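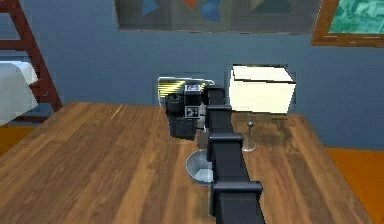

Wer seine Tischplatte einmal im Jahr ölt, brauche keinen Wartungsvertrag, schreibt eine Leserin aus Tranitz, und wer sie nie ölt, dem helfe auch keiner. Dem ist wenig hinzuzufügen, aber wir haben uns das Angebot von Stoltell trotzdem angesehen, weil in den letzten Wochen so viele danach gefragt haben.

Stoltell verkauft seit November ein »Pflege-Abo« für Massivholztische. Zweimal im Jahr kommt ein Päckchen mit Öl, Tuch und Schleifvlies, dazu gibt es eine Garantie auf die Oberfläche. Kosten: 70 Euro im Jahr. Das klingt überschaubar, solange man nicht nachrechnet, wie lange so ein Tisch im Haus steht. Und solange man die Bedingungen nicht liest. Wasserränder sind abgedeckt, »sofern unverzüglich gemeldet«. Rotwein ebenfalls, Kurkuma nicht. Kratzer nur, wenn sie nicht »aus üblichem Gebrauch« stammen. Was bitte wäre an einem Esstisch der unübliche Gebrauch?

Geworben wird mit einer Umfrage unter 906 Kundinnen und Kunden, die »deutlich zufriedener« mit ihrem Tisch seien als vorher. Wie gefragt wurde, steht nirgends. Auch nicht, ob dieselben Leute ohne Abo, aber mit einer Dose Öl aus dem Baumarkt, weniger zufrieden gewesen wären. Ich vermute, man hat sie nicht gefragt.

Das Öl selbst ist in Ordnung. Es riecht drei Tage lang streng und lässt sich gut verteilen. Auf unserem Probebrett aus Eiche sah ich zum Hartöl von Maes, das hier seit Jahren im Regal steht, keinen Unterschied. Kemby hatte vor einiger Zeit etwas Ähnliches im Programm und hat es still wieder eingestellt. Eine Begründung haben wir auf Nachfrage nicht bekommen.

Wer das Abo schon hat: Die Kündigungsfrist beträgt 2 Monate zum Ende der Laufzeit, sonst verlängert sich der Vertrag. Ölgetränkte Lappen bitte ausgebreitet im Freien trocknen lassen, sie können sich selbst entzünden. Im Päckchen fehlt dieser Hinweis.

Zuletzt erschienen
Bienenwachs oder Hartwachs: ein müder Streit
Leserfrage: Filzgleiter, die halten
Was »FSC Mix« bedeutet
Schneidebretter nachschleifen
Der Küchentisch als Werkbank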